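Pão de centeio na panela de ferro: notas sobre hidratação e temperatura

23 abr 2018

Retomo o pão de centeio, que tinha ficado parado desde setembro. Na altura deixei registada uma receita com 60% de centeio integral em forma aberta e o miolo saía húmido no terço inferior, mesmo ao fim de dois dias. Mudei três coisas de então para cá: a farinha, o recipiente e a curva de temperatura. Seguem os valores que uso agora.

Farinha

A de centeio é da Holzer, moagem fina, integral. A de trigo é a T65 que se encontra em qualquer supermercado. A proporção baixou para 40% de centeio e 60% de trigo. Com mais centeio a massa deixa de ter estrutura suficiente para ser moldada e tem de ir para forma, o que também funciona, mas é outro pão.

A Holzer absorve mais água do que a farinha que eu comprava antes. A diferença nota-se logo na autólise: com a mesma quantidade de água, a massa fica firme ao fim de vinte minutos e já não cola às paredes da taça. Subi a hidratação até a textura voltar ao que era.

Massa

Para um pão grande, peso total de massa crua 1.289 g, distribuídos assim:

Centeio integral: 264 g
Trigo T65: 396 g
Água: 515 g
Massa-mãe de centeio (hidratação 100%): 100 g
Sal: 14 g

Contando a farinha e a água da massa-mãe, a hidratação fica perto dos 80%. Parece alta e no papel é, mas o farelo do centeio retém boa parte. O sal entra só depois da autólise, dissolvido numa colher da água que se reservou.

Misturo à mão. Tenho uma batedeira Handix com gancho que usei durante um ano e que aquece demasiado a massa na segunda velocidade — na primeira, o gancho limita-se a empurrá-la contra a taça. Quatro séries de dobras, com meia hora de intervalo, dão o mesmo resultado e deixam menos loiça.

Fermentação

A 24 °C, a primeira fermentação leva quatro horas a contar da entrada da massa-mãe. Não espero que dobre de volume. Com esta percentagem de centeio, um aumento de metade é suficiente, e passar daí traduz-se em bolsas de ar debaixo da côdea e um miolo compacto em baixo.

Depois de moldado, vai para o cesto enfarinhado com farinha de arroz e para o frigorífico durante doze horas, a 4 °C. Experimentei dezoito. O sabor fica mais ácido, a côdea mais escura, e os cortes abrem pior.

Panela

A panela é uma Losberg de ferro fundido, de 26 cm, sem esmalte no interior. Entra no forno vazia e com a tampa posta, a 250 °C, e fica lá 40 minutos antes de receber o pão. Tentei reduzir o pré-aquecimento para metade e a base saiu pálida. O termómetro do forno já marcava a temperatura certa, mas a massa de ferro não a tinha atingido.

Passo o pão do cesto para uma folha de papel vegetal e desço-o pelas pontas do papel. Um corte único, longitudinal, com a lâmina inclinada.

Cozedura

Primeira fase: 20 minutos a 250 °C, com tampa.
Segunda fase: 15 minutos a 220 °C, sem tampa.
Terceira fase: 20 minutos a 200 °C, fora da panela, diretamente na grelha.

A terceira fase é a que resolveu o problema do miolo húmido. Dentro da panela a base continua a receber calor por contacto e queima antes de o centro secar. Na grelha o calor distribui-se melhor e consigo levar o interior aos 98 °C sem estragar a côdea de baixo. A sonda entra pela lateral, a meia altura, para não deixar furo no topo.

O pão cozido pesa 1.190 g já frio. É uma perda baixa para um pão deste tamanho e gostava de ver o número descer um pouco. O próximo ensaio terá mais cinco minutos na última fase e mais nada alterado.

Corte e conservação

O centeio precisa de descanso. Espero pelo menos doze horas antes de cortar, com o pão embrulhado num pano de algodão. Cortado antes disso, o miolo agarra-se à faca e parece cru mesmo quando a sonda diz o contrário. Aguenta cinco dias à temperatura ambiente. Para congelar, às fatias, com papel entre elas.

Ao pequeno-almoço, torrado, com requeijão e fruta ao lado. Com compota prefiro a de ameixa, pouco doce. O queijo de Barkthorpe que mencionei no texto sobre tostas também liga bem, desde que a fatia seja fina.

Em falta nas minhas notas: o comportamento da mesma massa em duas peças pequenas. A panela só leva uma de cada vez e a segunda teria de esperar no frigorífico, com mais uma hora de fermentação em cima. Quando tiver valores, acrescento-os aqui. 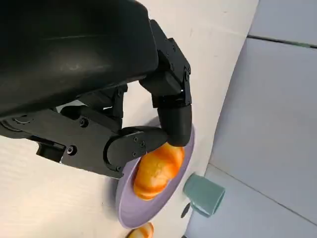

Fruta no prato lilás.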